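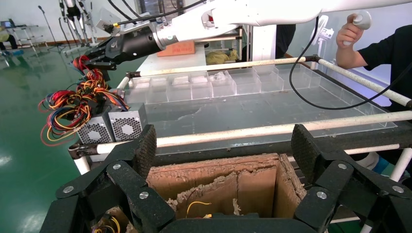
Can a Machine Do Your Chores Yet?
Final report, Household and Shop-Floor Automation project
By a third-year student, Plerneck campus, September

Our project began with a simple question from the course outline: which everyday jobs could you hand over to a machine this year and then leave the room? We picked three, which were folding towels, loading a dishwasher and sorting used computer parts for the Wemier recycling shop. I got the parts. Cables are where confidence goes to die. A power supply looks like a polite metal box with a round fan grille, and then out of the top comes a tangle of red, orange, yellow, black and blue wires that would make a grown technician sigh. A white arm with its gripper down in the red ones has to decide which wire is on top, and "on top" is a loose idea in there.

Method. We set a target of 300 attempts per job and scored each one as done, half done or please stop. A run was "done" only if no person touched anything between start and finish. This rule was unpopular with the towel group, who had been helping.

Results. Rigid things went well. Picking up a boxy part and putting it in a bin worked often enough that we got bored, and I now think boredom should be a formal measure. Soft things went badly. The towel group reached 300 attempts and produced a lot of shapes, some of them rectangular. My own cable runs stopped short of the target, as 2 connectors came off in the same afternoon and the shop asked for a pause.

The Suromix planning software we used is good at getting an arm from here to there. It has less to say about what happens when "there" is attached to five other things. The Oosthuizen paper on our reading list claims tangled wiring can be treated as a search problem. I agree, in the sense that I spent a lot of time searching.

Would I buy one for the house? For moving boxes, maybe. For laundry I would keep my hands – they came free. For the shop floor, the sensible setup right now is a person with a controller and a machine with patience, and the wage bill hasn't gone anywhere.

Next term's group should start with the cables already cut.

Comments (3)

dishpit_veteran: 600 dishes on a slow night where I work. Call me when it can do the pans.

lowbattery: What did the dishwasher group get? You skipped them.

mt_reader: Cutting the cables first is what my uncle does and he has never needed software for it.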